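Leave the table alone between two runs

I work with a two-armed robot at Trilten, and my job is mostly not programming. I prepare the cell in the morning, I put the objects on the table, I check the arms and the hands, and I write down what went wrong. I have done this for long enough to have an opinion, and my opinion is that most of the trouble we call "robot trouble" is table trouble. I would like to explain why I believe this, and why I think the people who look after such a cell should be more strict than they are now, but also less proud of how tidy it looks.

When I started, I came from a packaging line. At the line, everything had a fixture. A box could only sit in one place, and if it did not sit there, a sensor stopped the belt. So I expected the same thing here. I wanted to screw metal corners on the table and put every object in its corner. My colleagues were patient with me, but they said no. The cell is there for ordinary household objects, and at home there are no metal corners. I understood the argument and I still agree with it. But from this good argument they made a bad habit. Because the objects may lie in different ways, they began to think that everything may lie in different ways, including the table itself, the chairs, the cables and the tools.

I want to defend a difference between these two things. The objects on the table are allowed to be free. The cell around them should be boring.

The tape is the first instrument

We have yellow tape on the carpet. Visitors think it is for safety, to say where they should not walk, and it is a little bit for that. For me it is mainly a measuring tool. The tape tells me where the table was yesterday. If the table has moved by the width of two fingers, I can see it from the tape before the robot finds it out by pushing a cup.

A table on carpet moves very easily. Somebody leans on it. Somebody pulls a chair and the chair catches a leg. The cleaning machine comes at night. None of these people did anything wrong, and none of them will tell you, as they don't know it matters. For this reason I check the table against the tape each morning before I switch on anything, and again after lunch. It costs me less than one minute. Before we had this rule, we lost almost a full week in July on a grasping problem which was, in the end, the table. We had changed the speed of the arm, the height of the approach and the force of the fingers. We had even written to the support of Iltach, who made our control cabinet, and they answered us politely with a list of 60 parameters to check. I checked them. They were fine.

I don't want to blame Iltach for this list. If you ask a supplier of electronics, you get an answer about electronics. But I learned to ask the cheap questions first.

Old tape is a danger of its own. When a table gets a new position, people put new tape and leave the old one, and after some months the floor speaks in three voices. I am in favor of removing old tape the same day. If you are not sure which mark is the valid one, you have no mark.

Look at the hands before you look at the program

The second thing I would like to defend is the slow start. Our robot hands have five fingers each, and five fingers have many joints, and every joint can be a little bit lazy. In the morning I put both hands above the table in the rest position and I only look. Do the fingertips stand where they normally stand? Does one thumb hang lower? Is the cable along the forearm still making the same loop? Then I open and close each hand with nothing in it, slowly, and I listen.

Some engineers find this old-fashioned. They say that the software reports the joint values, so why should a person stand there and listen. I have nothing against the joint values. But the value comes from the motor side, and the fingertip is on the other side of the mechanism. When there is some play between them, the number can be perfect and the finger can be wrong. I have seen this more than once, and each time it was a human eye that noticed it first.

The cable loop deserves a special word. People like to tie the cables very close to the arm, because it looks professional. Please don't do it. The arm has to turn, and the cable needs length for turning. A loop that looks too big when the arm is resting is often just correct when the arm is stretched. On the other hand, a loop which has become bigger since yesterday means that a clip has opened. So again, I don't look for beauty. I look for the difference from yesterday.

The objects must be difficult, but known

Now I come to the part where I disagree with my own first opinion. I said that objects may be free, and I mean it. A bottle lying on its side is a better test than a bottle standing. A soft snack bag is a better test than a block. Paper cups are excellent teachers, as they forgive nothing. If a hand squeezes a paper cup too much, you can read the mistake in the cup afterward.

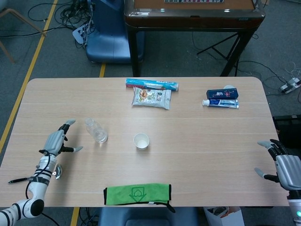

What I would write on the wall of every cell

1. Know each object by its condition, and not only by its name.

An empty plastic bottle and a full one are two different objects for the hand. A toothpaste tube outside of its box and the box itself are again two different objects, although in the shop they are one product. In our log at Trilten we once had the word "bottle" for everything, and we had a total of 1630 runs in which this word appeared. When we wanted to know why some of them failed, the log could not help us. Now we write if the bottle is empty or full, with cap or without. It is a small effort and I recommend it to everyone.

2. Replace what is tired.

A paper cup that was picked up many times is softer than a new one. A bag becomes more crinkled every day and gets easier to grasp, so the results become better and everybody is happy for a false reason. We bought a carton with 200 cups, and I throw a cup away as soon as its rim is not round anymore. I was told this is wasteful. I think it is more wasteful to run the robot for a day and to learn nothing from it.

3. Keep the near edge of the table honest.

The edge where a person can reach is where foreign things collect. Pens, cloths, a cup of coffee. If a cloth belongs to the task, then it should be in the log like the bottle. If it doesn't belong, it should go away before the arms move. The same is true for a marker pen. I am not against a pen on the table, I only want that somebody decided it.

4. Treat the floor as a part of the machine.

Power strips and cables on a carpet have a talent for moving to the place where people walk. I would like to see every cable in a channel, but in a cell which changes often this stays a dream. The next best thing is to give one person the right to say no. At Tronport, where I spent two months to help with a similar cell, they had such a rule: a new cable on the floor needed the agreement of the person who did the morning check. It made some discussions, but the plugs stayed in.

5. Let one person do the morning check for the entire week.

This is my least popular opinion. Most teams change the person each day, because it seems fair. But the check is a comparison with yesterday, and only the person who was there yesterday can do it well. A paper form helps, I use one too, but a form asks only for the things we already thought of. The strange sound in the thumb was not on any form.

About calibration as a medicine

I should also say something against a very common reflex. When the robot misses an object, the first word in the room is "calibration." So somebody runs the calibration, it takes around 5 minutes, and often the problem goes away. Then everyone is satisfied. I am not, because we don't know what we have cured. If the table has moved and we calibrate again, we have taught the robot the wrong position of the table. The next person sees the tape, pushes the table back to its correct place, and now the robot misses again. I have watched this circle go around two full times in one afternoon, with good and intelligent people in it, and I was one of them.

In the project Xenos, which is the name for our present work with both arms, I finally got my rule accepted. Before somebody may calibrate, this person has to check the table, the fingers and the cable loops, in this order, and write one line about each. Only then is the calibration button allowed. The effect surprised me. We calibrate much less than before, and when we do it, we have a reason in the log that another person can read.

I know that these opinions are not exciting. When guests come, they want to see the hands move, and I understand them, I also like to see the hands move. But the time when I can do the most for the robot is before it moves, at 7:30, when the lights are on and both arms are resting and I go down on my knees to look where the table leg is standing. I would be glad if more laboratories paid for this half hour and put it in the plan with its own line, next to the programming.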